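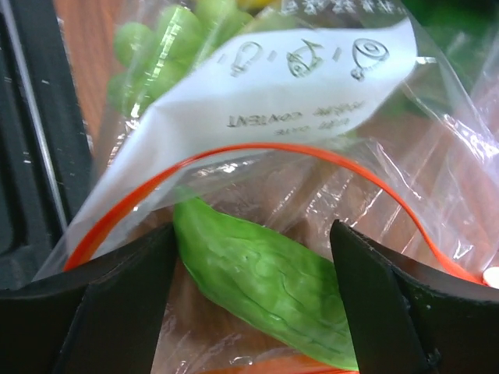 Givik G2 two-finger gripper kit, black

Price: 222 euros, without servo. In stock.

The Givik G2 is a parallel gripper for small robot arms which are built at home or in a shared workshop. It comes as a kit, and a person who can use a hex key will finish it in one evening. We designed it at our bench in the Utholm workshop, where it is mounted on our own arm, and we use it mostly for kitchen things: fruit, vegetables, zip-top bags.

Bags are the difficult part. Thin plastic folds and slides away, and it shines so much that the wrist camera can lose the edge. For this reason the fingers are wide and flat, and the camera holder looks straight down between them. With a colored zipper stripe the camera has something to follow. We recommend to begin with such bags – the fully clear ones can wait until your settings are good.

What is in the box
Two fingers, black
Palm plate and two slide rails
Wrist camera holder (camera not included)
12 screws M3 and one hex key
Printed assembly guide

Data
Weight without servo: 300 g
Cable length: 730 mm
Fits: Kerosness arm, all versions; Sarantis arm with the adapter plate

Before you order
The finger edges get small scuffs with use. This does not change the grip. Please do not sand them, the gap will become uneven. If you work with soft fruit like grapes, set the closing force to the lowest step and raise it slowly.

The kit is not made for contact with open food. Keep the food inside its bag, or put covers on the fingers.

Changes
15th April: the camera holder now has longer slots, as Trinh Bạch asked for in the forum. Older holders can be exchanged, you pay only the postage.

Questions about assembly go to Araba Aidoo through the contact form. Please write which arm you have and which servo – the answer depends on both.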